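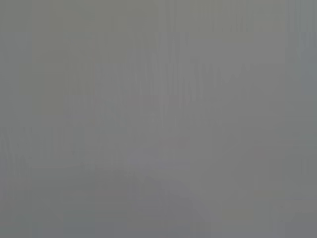 Throw out the wrist camera? Not yet

Sunday, March 3, 2024

Quick one, writing between runs. Gray mush from the wrist view again, and the usual call to drop that input and train on the head view alone. I say no.

Taline, our grasp policy, ran 119 trials with both views. 78 good. Fine, not great. Jade Birkett wants the wrist stream gone by July. Her case is fair: a blank frame teaches nothing, and the policy still has to read it.

But look where the head view gets thin. Gripper tips over the rim of a pink bowl, and how far over? Hard to say from up there. Thats the gap a second view should fill.

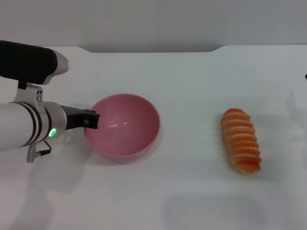 What I'd do instead

Score each wrist frame for detail. Flat gray, mask it. Keep the rest. Then report the masked runs seperately, which the Nundis write-up didn't do, and I think it hurt them.

Six more days of trials. Then we can argue.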